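Vindska Turf Seed: Frequently Asked Questions

How much seed do I need?
One 3 kg bag covers 300 square feet when overseeding. Bare soil needs 2 bags.

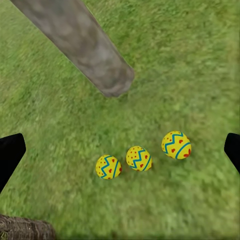

Mowing height is set at 3 inches from September on. Uneven color is normal in a mixed stand, and the yellow-green and deeper green patches seen in this lawn do not call for extra nitrogen.

Can I seed under trees?
Yes, with the Serkusholm shade blend.

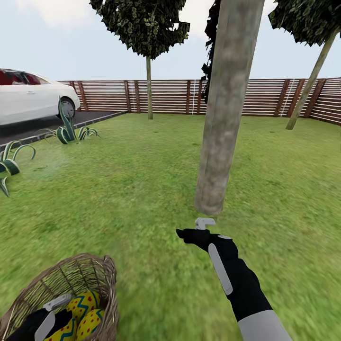

Lawn with tree and horizontal-slat fence.

Shade blend is sown at the same rate and watered less often.

When can fertilizer go down?
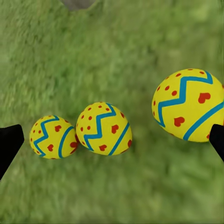 Apply it after the second mowing, on dry blades, and water it in the same day.

Is the seed safe to store over winter?
Keep bags sealed and off concrete.

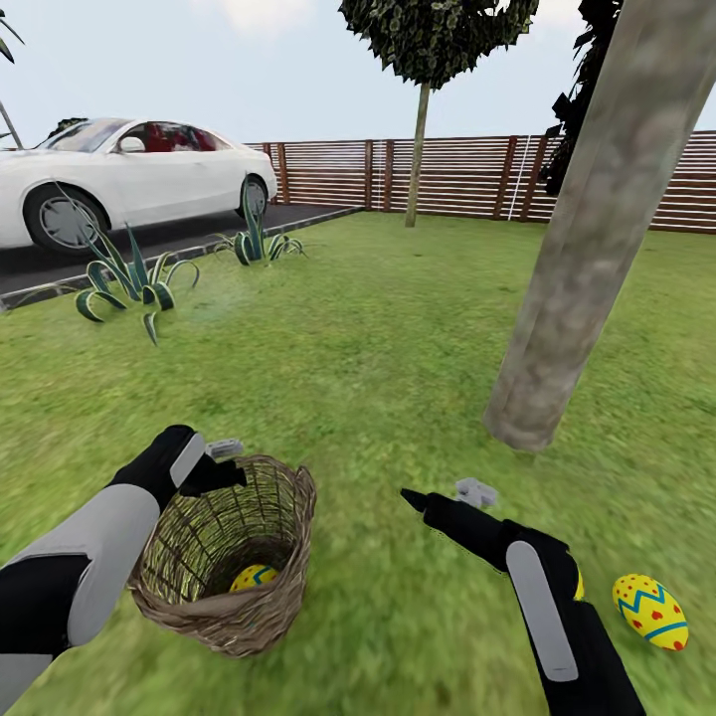
Germination drops after the second year. For lot 426, contact Eetu Kuusisto.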